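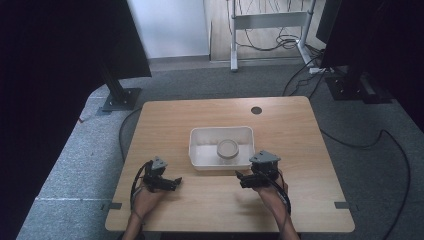 Fri 25 December

Demo day at Siu, written up the same evening before I lose it all. We had the hand-held grippers out on the low-stakes task (cup in tray) from opening until they turned the lights down, and I am tired and very happy. Yes, on the holiday. Siu opens its doors when the schools are out and the building is otherwise quiet, and people came!

Setup first, for whoever runs the next one.

Table from the Drandby side, the one with the rounded corners. White tray in the middle, small round cup in it. One gripper in each hand, cables down past the wrists. I started the day with the tray further back and visitors kept leaning in over it, so by the second group I had it nearer the center and left it there. Much better. Shorter people could reach without going up on their toes, and both hands could come in from the front edge with the jaws facing each other.

The job we gave everybody: lift the cup out of the tray with one hand, pass it to the other, put it back. That's all. Sounds like nothing until you try it with two jaw fingers per hand and no feeling in them. The first thing almost every visitor does is squeeze too early. Then they slow down, and you can see their shoulders drop, and around the third or fourth go they have it. I could watch that all day (and did).

16 people through the station before lunch. Didn't keep a tally after that, too busy.

Things I noticed, in no order:

- The handover is where it goes wrong. Picking up is fine, putting back is fine. In the middle people bring both hands up high and then can't see past the gripper bodies. Told them to keep low over the tray and it went better right away.
- The tray walls are a help. They slope, so a cup that gets nudged slides back in toward the middle most of the time. On the bare table it went for a walk, twice onto the carpet.
- Kids are better than adults. Not by a little. A girl of six or seven did the pass on her second try and then wanted to do it with her eyes shut. (She did not manage it with her eyes shut.)
- Left-handers asked whether there is a left gripper and a right gripper. Same design both sides. Should put that on the card.
- Cable on the right wants a longer loop. It tugs when you reach across the tray. I let out more slack after the first hour and the complaints stopped.

Spent a good while with two people from Jarnarano, who do sorting lines and had never held one of these. They're used to thinking of the arm first and the hand last, so starting from your own hands was backwards for them, and they got really excited about it. One asked how many recordings you need of a task this small before an arm can copy it. I told them what we have: 1,618 on the cup task since September, all operators together, and that the first 200 are pretty rough and I would happily throw half of them out. They wanted to see the rough ones! So we sat and looked at rough ones for a while. Good conversation, should have gone on longer. They want us over at their place in the new year.

The Storkska replay went third in the afternoon. We ran it 6 times for the visitors and the cup went back in the tray on five. On the miss it came down on the rim and tipped outward. People clapped for that one too. I think the miss did more to explain the work than the good runs, so maybe don't be in such a hurry to reset next time - let them look at it and ask.

What I'd change:

Card on the table with the task in one line, big letters. I said the same sentence all day and my voice is gone.

A second cup, different size. Everyone who got good at the first one wanted something harder, and I had nothing to hand them.

Somewhere for coats.

Move the talk earlier. By the time it started half the room had already tried the grippers and just wanted another turn.

Still to do: pull today's recordings off and tag them as visitors so they don't end up mixed with ours. Wipe down the grips. Write back to Jarnarano about dates. Check the jaw pads on the left gripper, it had started to feel a bit slick by closing, could be my hands.

Would do it again tomorrow.

Last updated: same night, added the bit about cable slack

Comments (3)

Slick pads on the left one: I had the same last week. New pads are in the second drawer at Drandby, take the whole bag.

Please don't throw out the rough ones! I use them for the failure set. Can you mark which ones you mean?

My son was in the second group and has been passing an egg cup between two pairs of kitchen tongs ever since we got home. When is the next open day?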